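[Clilance-dev] Fee estimation after a reorg: stale buckets in the mempool tracker

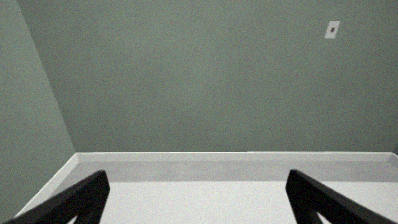 Does the fee estimator need a full restart after a chain reorganisation?

A restart clears the fault but is unnecessary; flushing the confirmed-transaction buckets with the resetfees call has the same effect and leaves the mempool intact.

From: Cor Hendriks
To: clilance-dev
Date: 2018-03-16
Subject: Re: Fee estimation after a reorg

Dymphna Ó Dubhghaill wrote:

> We run two Clilance nodes behind the Stekura wallet service. After the
> two-block reorg on the test network, one of them began returning fee
> estimates well above what was needed for next-block inclusion. The other
> node, same build, same config, was fine. Restarting the first node fixed
> it. I would prefer not to do that in production, as a cold mempool takes
> a long while to refill and the wallet refuses to quote in the meantime.
>
> Is this the same behaviour that was reported against Dekker in November?
> I have read that thread twice and can't tell whether it was ever closed.
>
> Config is the default apart from the mempool ceiling, which is set to
> 400 MB on both nodes.

Same family of bug, different cause. The Dekker report concerned the decay factor being applied twice when a block arrived during a flush. That was fixed and the ticket should have been closed; I have now closed it.

What you are seeing is issue 2251. When a block is connected, the tracker moves each of its transactions out of the unconfirmed set and records the confirmation delay in a bucket keyed by fee rate. When the block is disconnected, the transactions go back into the mempool with their original entry height, but the bucket count is not decremented. If the replacement block contains the same transactions, they are recorded a second time, and with a longer delay than they really had. The low fee buckets then look slower than they are, the estimator skips past them, and the quoted rate goes up.

The reason only one of your nodes was affected is most likely that the other saw the winning branch first and never disconnected anything. You can confirm this from the debug log. Look for DisconnectTip lines at the fork height. If the healthy node has them too, I am wrong and would like a copy of both logs.

On the workaround: resetfees drops the confirmed buckets and keeps the mempool. Estimates for short targets are usable again once enough blocks have gone by to repopulate the buckets, and until then the call returns -1 instead of a bad number. Stekura should treat -1 as "use the configured fallback rate". If it treats it as an error and stops quoting, that is a wallet problem and is better raised on their tracker.

Do not delete the estimates file while the node is running. It is rewritten from memory at shutdown, so the bad state will come straight back.

The mempool ceiling is not involved. At 400 MB you may evict less than a node on the default setting, but evicted transactions are removed from the tracker correctly and there is a test for it.

As for a proper fix, there are two candidates. The first keeps an undo record for each connected block, holding up to 2 blocks' worth, and reverses the bucket changes on disconnect. It is simple, but it does nothing for deeper reorgs. The second, which came over from the Vemesis branch, marks any transaction returned by a disconnect as ineligible for tracking, so it can't be counted again. That handles any depth, at the cost of leaving the original sample in place even where the replacement block omits the transaction. The error is small on the main network and I favour the second option for that reason. The patch needs rebasing, as the validation interface has been reorganised underneath it.

If you can spare a test node, I would be grateful for a run of the rebased branch with invalidateblock and reconsiderblock used to force the fork. Please include the output of dumpfees from before the invalidate and after the reconsider. The behaviour is deterministic if the node is disconnected from its peers, so one run is enough.

One correction to the docs while I am here: the operator's guide says resetfees requires the wallet to be unlocked. It does not, and hasn't for several releases.

Cor

_______________________________________________
clilance-dev mailing list
Plain text only. Attachments over the size limit are held for moderation.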